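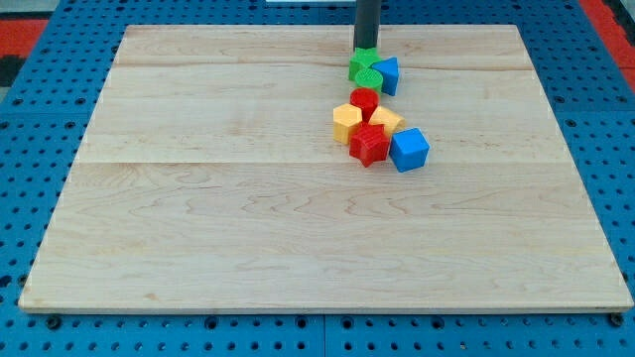

Illustration and Visual Culture
Week 2: Crowds, captions and the newspaper cartoon
Lecturer: Tala Dabbas
Notes updated 2024-07-31

Reading for this week: Majdi Sayegh, "The Street Corner Panel", in the course reader from p. 53. Read the first half before the tutorial.

Last week we looked at the single-figure caricature. This week is the panel cartoon with many figures, using the Condville market drawings as our main case.

Terms to know

Focal figure: the person the eye goes to first. Usually darker, larger or set apart by white space.

Staging: where figures stand in relation to each other. Sayegh uses "grouping" for the same idea.

Running gag: a small detail repeated from one panel to the next, such as the goose in the Condville series.

Line weight

Early Condville panels use one pen width throughout. In the later ones the foreground figures get a heavier line and the buildings behind are drawn thinly, with no grey wash. Sayegh puts the change down to poor newsprint. I think he overstates this, as the colour supplements show it too.

Captions

Compare the two versions of "Nyarko's Stall" in the reader. The first has a caption of three lines. The second has none, and the joke is carried by the shopkeeper's face. Make a note of what is lost.

For the tutorial

Bring a pencil copy of any one panel, with the focal figure marked. A rough sketch is fine.

The first essay is due in October. Topics will go up on Puris. Extension requests go to Corine at the school office, not to me.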